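Trondumcombe Technical Center
Desktop Hardware Service, Unit 8: Inside the Case

Reading for the bench session. Bring your Unit 7 notes and a No. 2 Phillips screwdriver.

Before opening

Shut the machine down, unplug the power cord and hold the power button in for a few seconds. Disconnect the monitor, keyboard and network cables. Put on the wrist strap and clip it to bare metal on the chassis. Lay the case on its side with the open side up. Screws go in the tray in the order they come out, with the cover screws in the first cup.

The chassis

A desktop chassis is a frame of bent and punched sheet metal. The rails and crossbars keep it square. Some crossbars are held with screws and lift out to give more working room, and some are riveted and stay where they are. Check which kind you have before pulling. Cut edges can be sharp, so keep your fingers off the underside of the rails.

The rear edge of the board

Start at the rear connectors when you are learning a new board. They are easy to recognize and they tell you which way the board is facing. Older office machines often still have a serial port, which has a trapezoidal shell and fits only one way up. The network jack is a boxy metal-shielded housing. All of these are soldered to the board and come out with it.

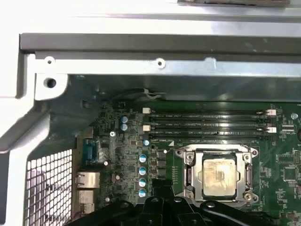 Can a motherboard be removed with the rear cables still plugged in?

Every outside cable has to come off first. The connectors sit in openings at the back of the case, and the board must slide away from them before it can be lifted.

Capacitors and chokes

The upright cylinders near the processor socket are electrolytic capacitors. They smooth the voltage going to the processor. Next to them are the chokes, often square and black, and the MOSFETs that do the switching. Together these parts make up the voltage regulator.

Inspect each capacitor top. A good one is flat. A domed top, a split in the metal or brown crust at the base means the part has failed or is close to it. Write down its position on the worksheet even if the machine still starts. Do not press on the tops.

Worksheet for this unit

Draw the outline of your board and mark the rear connectors, the processor socket and the memory slots. Add the capacitors beside the socket. Label anything you can't identify with a question mark and look it up in the Cavolon board guide, page 21.

Worksheets are due at the start of Unit 9.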